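From: Nadiia Tkachuk
To: the Meretero hosts list
Subject: Re: [hosts] duvets, throws and the brown beds

Hello Eamon, and hello everyone,

Eamon Fitzgerald wrote:

> We have taken over the upstairs rooms at Vurnovura and I am at my wits'
> end with the beds. They are the low ones with the padded headboard. The
> duvets end up in a twist every time, the throw slides off by supper, and
> I never know how many pillows to put out. It takes me 27 minutes to do
> one bed, and I have 5 of them. How do the rest of you go about it? And
> does anyone iron the sheets?
>
> Eamon

What a good question, and please don't feel bad about the 27 minutes. My first season I was slower than that, and I had Declan standing in the doorway asking whether the guests could have their room yet. We have the same sort of bed in our big room, the low kind with the brown headboard, the one with the channels running up and down it, and I have grown very fond of it, though it took a while for us to get used to each other.

The first thing I'd say is to get the bottom sheet right and leave everything else in the chair until you have. I used to throw the duvet on with the sheet still puckered at two corners, and then of course I had to take it all off again. Do the far corners first, then the near ones, and then run your forearm down the middle. I don't iron ours. I take them out of the dryer a little early and put them straight on the mattress, and by the time I've finished the bathroom they look perfectly fine. Finbarr does iron his, pillowcases too, and I'm sure he will write in and tell you so.

Now, the twisting. A duvet that has been slept under for two nights wants to stay in a rope, and pulling at the middle of it only makes the rope tighter. Find two corners on the same short side and hold on to both of them before you do anything else. Then back away toward the foot of the bed and let the weight of it unroll. If there's a lump in the middle, that is usually the filling gone over on itself inside the cover, and you'll have to reach in and sort it out from the open end.

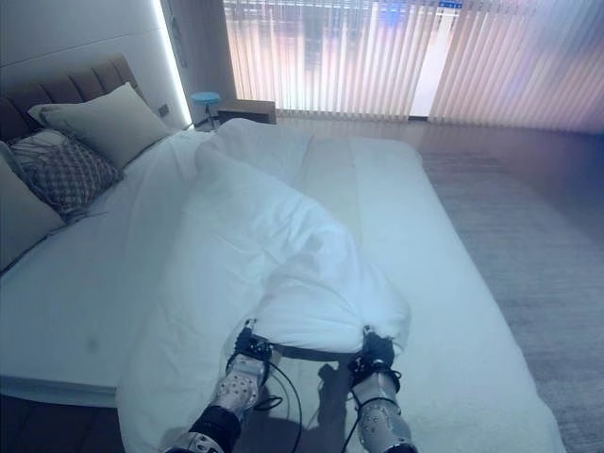

I do find it easier with the pillows already up against the headboard, although I know plenty of you put them on last. With a low bed you are bending a good deal, and if the pillows are up I'm not carrying them back and forth or dropping them on the floor (which means a clean case, which means going down to the linen closet, and there goes the morning). If you have someone to help, take a corner each and walk it down together. Declan and I can do it without talking now, and considering how we both like to talk, I think that's something.

As for how many, we settled on two big plain ones and a smaller patterned cushion between them. I had more than that to begin with. I bought a whole set of little cushions from a shop in Trujillo when we were visiting Esmaeil Fallahi and his family, and they were lovely, but guests just piled them on the floor by the window and I was forever shaking them out. The gray patterned cushion stayed because it goes with the brown so nicely and doesn't mind being leaned on.

The throw is a longer story. For years I spread the duvet over the full width and laid the throw across the foot, the way they do in hotels, and ours slid off too. One afternoon last May I was short of time and I folded the duvet lengthwise into a long narrow bundle, left it down the middle, and opened the throw out over the rest of the mattress beside it. It stayed put until bedtime. The guests liked it as well, as one of them is always too warm and the other always too cold, and that way each could take what they wanted without a discussion.

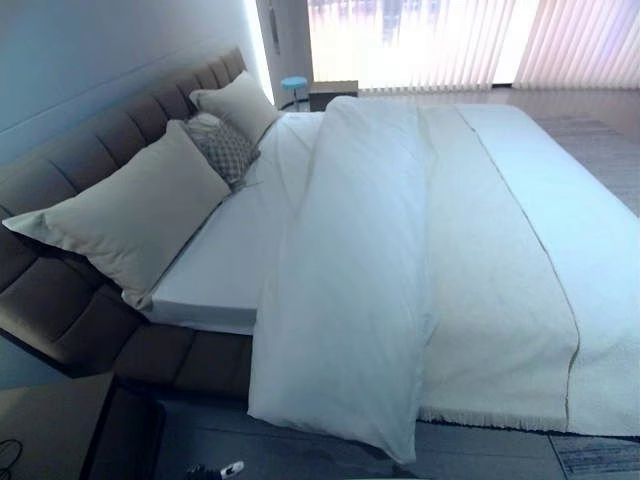 If you want to try it, fold in thirds – halves come out too wide on most doubles – and let the end hang over the foot of the bed a little so it doesn't look like a parcel. Keep the fringe of the throw at the foot too, if yours has one. I had mine up by the pillows once and a small visitor spent the evening plaiting it. A heavier weave is better than a smooth one. The slippery kind that Pumico used to sell will be on the rug in ten minutes no matter how you fold anything.

One more thing and then I'll let you get on. Those padded headboards collect dust down in the channels, and you don't notice until the sun comes in sideways. I go down each one with the soft brush on the vacuum every second changeover, and along the seams of the base while I'm down there. A damp cloth left a tide mark on ours, so I'd keep water away from it unless you've tried a patch at the back.

I have two spare duvet covers, double size, white, hardly used, if you'd like them for Vurnovura. They have buttons and I've gone over to the kind with ties, so they are only taking up shelf room. I can bring them to the spring get-together on 15th March, or you're welcome to come by for them and have a cup of tea, and I'll show you the corner business in person, as it's much easier to do than to write down.

Warmly,
Nadiia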